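Assistant Coach, Under-13s Football -- Plaltmont Football Club

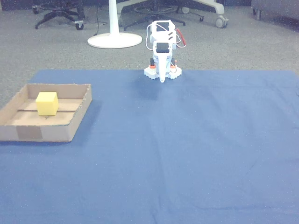
Small robot arm on a blue cloth, with a yellow foam cube in a cardboard tray.

Plaltmont Football Club is looking for an assistant coach for its under-13s squad. The post is part-time and paid by the session. It runs from the start of October training until the end of the league season, with a break of two weeks in February when the pitches are rested.

About the club

We play at the Gurnatden ground, on the north side of town. There are two full-size grass pitches, one smaller all-weather pitch with lights, changing rooms and a store for kit. The club has junior sides from under-nines upwards and two adult teams. The under-13s play in the second division of the district youth league and finished fifth last season. Most of the squad have been with us for three years or more, though four new players joined over the summer, two of them goalkeepers.

The lead coach is Dagmar Vávra, who took over the age group last year. Her previous assistant, Ľubomír Danko, has moved up with the under-15s and will be on hand for the first month to explain how things are done.

What you will do

Run part of each training session, usually the warm-up and one small-group drill. Training is two evenings a week and lasts 90 minutes.
Work with the defenders and goalkeepers while the lead coach takes the rest of the squad.
Attend league matches, home and away. You will look after substitutes and keep the playing-time sheet. Every player in the squad gets at least half a match -- this is club policy and we keep to it.
Help put out and collect goals, cones, bibs and balls.
Take charge of the squad if the lead coach is ill or away. This happened three times last season.
Speak to parents about kit, lifts and match times. Complaints about team selection go to the lead coach.

What we need from you

A basic coaching certificate, or a place booked on a course that finishes before the February break.
A current first aid certificate. If yours has run out, we will pay for the one-day refresher.
At least one season spent coaching or helping with players under 16. School teams and holiday clubs count.
You must be 18 or over and willing to go through the usual background checks. You cannot start until these have come back.
A reasonable level of fitness. You do not need to have played at a high level.

A driving licence is useful for away matches but not required. The furthest ground we visit is Issa, and the coach hired for that trip has a seat for you. Experience of coaching goalkeepers would be a help.

Pay and expenses

Sessions and matches are paid at the same flat rate, which we will send you with the application form. Payment is made at the end of each month. Travel to away matches in your own car is paid per mile. You will be given a training top, a waterproof jacket and a whistle. Boots are your own affair, but please note that metal studs are not allowed on the all-weather pitch.

How to apply

Ask for a form from the club secretary, Iveta Hudec, at the clubhouse office, or ring on extension 2310. Forms can be returned by hand or by post. Please give the names of two people who have seen you coach and who are happy to be contacted. A covering letter is not needed, but use the last page of the form to tell us which age groups you have worked with and for how long.

The closing date is 5th October. Anything that comes in later will be kept on file for other vacancies.

Shortlisted applicants will be asked to the ground for a short talk with Dagmar Vávra and Ľudovít Jireš, who is in charge of all the junior sides. After that you will run a 15-minute drill with members of the squad. The drill should be on passing under pressure or defending a corner -- tell us beforehand which one you have picked, so that the right kit is out. Bring your certificates and one form of photo identification. If it rains heavily we will move to the all-weather pitch, so pack suitable footwear.

We will let everyone who is shortlisted know the result by telephone within a week.

Questions about the training programme can be put to Dagmar Vávra before or after any under-13s session at Gurnatden. Questions about pay or background checks should go to the office.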